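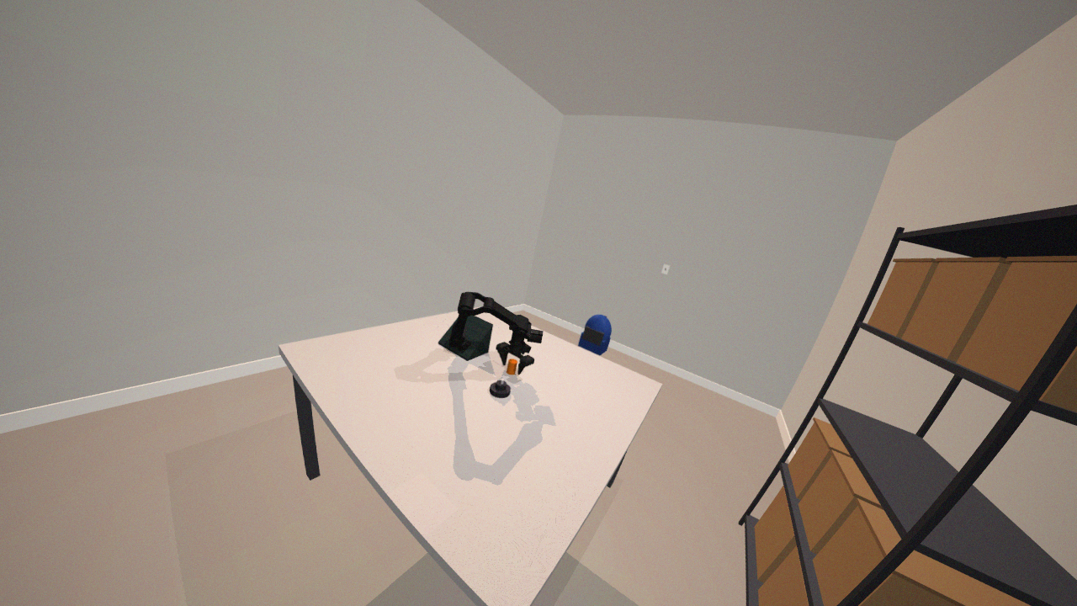

## How to check a forwarded health warning before you share it

Last January my aunt sent me a message about "poisoned" cough syrup. It had a ministry logo and a signature, and it had already passed through 20 family groups. These are the steps I use now.

1. Copy one full sentence from the message and search it in quotation marks. Old rumors often come back with only the city changed.
2. Look for the name of the person who signed. Is this person still in that job? Mine had left the office 2 years before.
3. Open the website of the institution yourself - do not use the link in the message - and read its list of recalls.
4. If there is a batch number, compare it with the list. The message said 3510, but my bottle had a different format.
5. Still not sure? Call your pharmacist.

When the warning is false, write first to the person who sent it to you, in private. My aunt was a little angry, but she deleted the message the same evening.

*Rungnapa Hemmin*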